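vellero-counter

README, last edited 2023-02-26

Hello, and thanks for looking in! This is the data card for the counter-tidying recordings we made in the kitchen at Dresitz, where I cook staff lunches with Kedir Tilahun and whoever else is on the rota. There are 1,906 short recordings in the set, all of them picking things up and putting them down somewhere more useful. Vellero is the name of the project and, by now, also what we call the arm when it's in the way.

Why a kitchen counter

Our counter gets messy in the ordinary way. Someone starts the rice, someone else props a bowl wherever it'll stand, a bit of garlic or ginger rolls off, and then it's half past eleven and there's no room to chop. Clearing up between jobs used to eat almost 70 minutes of a shift (we timed it in August, grumbling all the while), and it always fell to the newest person. So when we were asked which job we'd happily hand over, it wasn't a long chat. 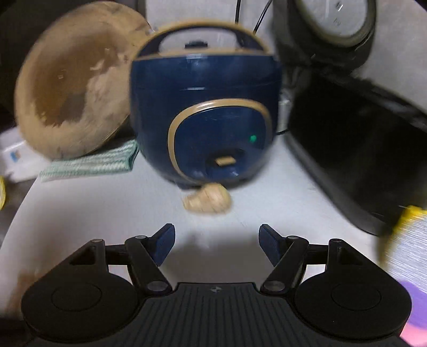 Fig. 1. Gripper open at the rice cooker, green light on.

What's in each recording

One folder per recording, with the video, the finger opening over time and a line of plain text saying what the job was. Kedir wrote most of those lines, so expect "shift the packet" and "bag to the side, gently". I've left his wording alone. Please do the same if you fork this, as people here talk like that and the arm will have to cope.

Packets and knotted bags are the hard part. They slump and crinkle, and they hide whatever is next to them. If you only want stiff things like bowls and jars, filter on the tag "firm". 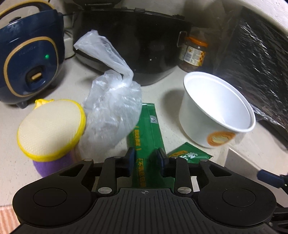

Rezaul Gunawardena
Kitchen lead and dataset maintainer

What it's changed for us

Less than I feared and more than Kedir hoped, so far! Nobody has lost hours, and I asked for that in writing before we began. What has changed is the newest person's job: they learn knife work in the first week now, and take turns minding the arm for 20 minutes at a time. Some of them love it. One asked to go back to wiping, which was fine too.

I do miss the natter we had while clearing up, and I haven't worked out where that's supposed to go.

Known problems

Shiny surfaces confuse the depth estimates, so check anything near the cooker or the clear film.
The tag "bowl" covers both wooden and plastic ones.
The last 5 folders have no text line yet. Kedir has them on his list.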